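Participants wanted: people who think they know what order a burger goes in

Konberg is looking for 60 people to take part in a small study of how hamburgers get put together at a table. Two visits, paid, September. Please read to the end before writing to us, as most of the mail we get is from people who stopped at "paid".

What it's about

Grumport sells a burger layout to small kitchens. The buns go in a clear container on the left, the fillings go in clear containers at the back and on the right, and a tray goes in the middle. The sales sheet says this layout makes anyone faster and cuts down on mistakes. Maybe. We have read the sheet several times and can't find where the claim comes from. We were asked to check it and we have no stake in the answer. 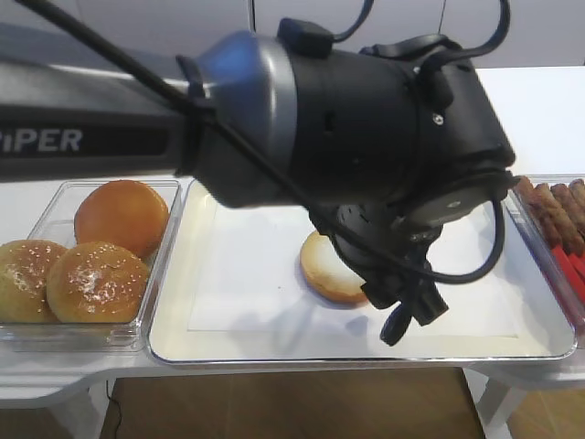

We also doubt that there is one right order. Ask a dozen people whether the lettuce belongs under the patty or on top of it and you'll get a dozen speeches. What we want to know is what people do with their hands when they've stopped making the speech.

What you would do

Visit one: you stand at a white table and build burgers from printed orders. Visit two: same orders, but you arrange the containers however you like first. You will not be cooking. You will not be scored on looks. If you'd put the tray somewhere else entirely, go ahead and do it on the second visit.
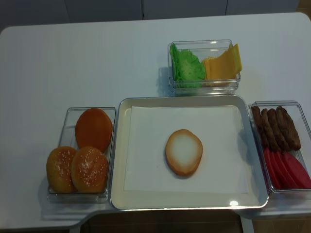 Table layout with paper in the tray and a bottom bun, cut side up.

Each visit starts at 9:30 in the morning and takes up to 2 hours. There is a Saturday group for people with weekday jobs, and it fills first.

Who we want

Adults with use of both hands who can stand for the length of a visit. Restaurant experience is fine and so is none at all. We'd like some of each. "Passionate about food" tells us nothing, so leave it out of your message.

Who we don't want: anyone who has worked for Grumport or sold their equipment, and anyone who took part in the Flametik grill survey, where the questions were frankly leading. 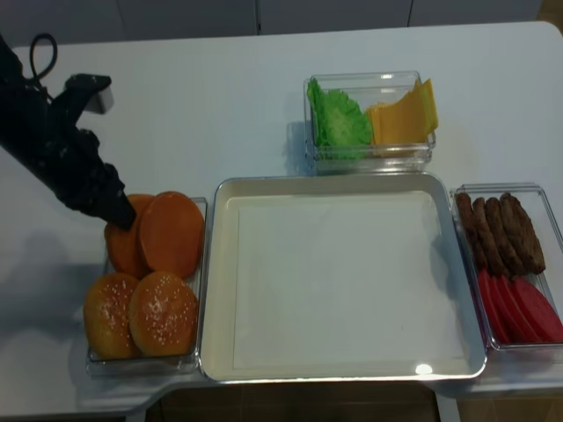

Table layout with bun halves at left, lettuce and cheese behind the tray.

Pay

The whole budget for participants is 2,900 dollars, split evenly among everyone who finishes both visits. Do the division before you apply. It won't cover much more than your lunch and the bus, and we'd sooner you knew that now. No pay for one visit only.

How to apply

Write to Kolbrún Hedegaard at Konberg, Selvanayagam Building, second floor. Give your name, a daytime phone number, whether you want the Saturday group, and one sentence on how you build a burger at home. One sentence, please. Any food allergies should go in the message too.

Results will be sent to all participants, including if they turn out dull.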